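Let the Slow Players Finish

In March our club in Varnaneck voted to put a clock on every game. Each person now gets 14 minutes, and when the time is gone, the game is lost. I voted against it, and I would like to explain my vote, even though the matter is decided.

I came to this town with little of the language. At work people finished my sentences for me. They meant it kindly, but I went home each evening with the feeling that I had said nothing. At the club I could look at a position for as long as I needed, and the other person waited. For two years it was the only place where I was not in a hurry.

The supporters of the clock say that games must end before the building closes at ten. This is true. But a game can be stopped and written down, and continued the next week. My uncle played one game through a whole winter and was never ashamed of it.
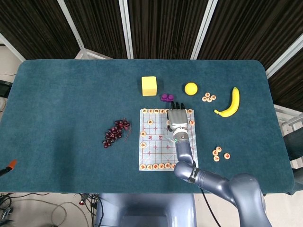 Valbona Leka told me after the vote that I was being unfair to the people who wait. She takes the bus from Jitholm, she said, and twice she had gone home without playing, for the reason that every table was taken by two persons thinking. "Your patience costs me 80 minutes on the bus," was how she put it.

I have thought about this a good deal. She is right that a slow player uses something which belongs to others. I had considered only the person across the table from me, who had agreed to wait. Valbona had not agreed to anything.

Still, I do not accept that every table must have the same rule. Let us keep two of them without a clock, and let people put their names down for these in advance. Whoever wants a quick game will find one at the others. I have written this proposal on one page and will bring it to the next meeting.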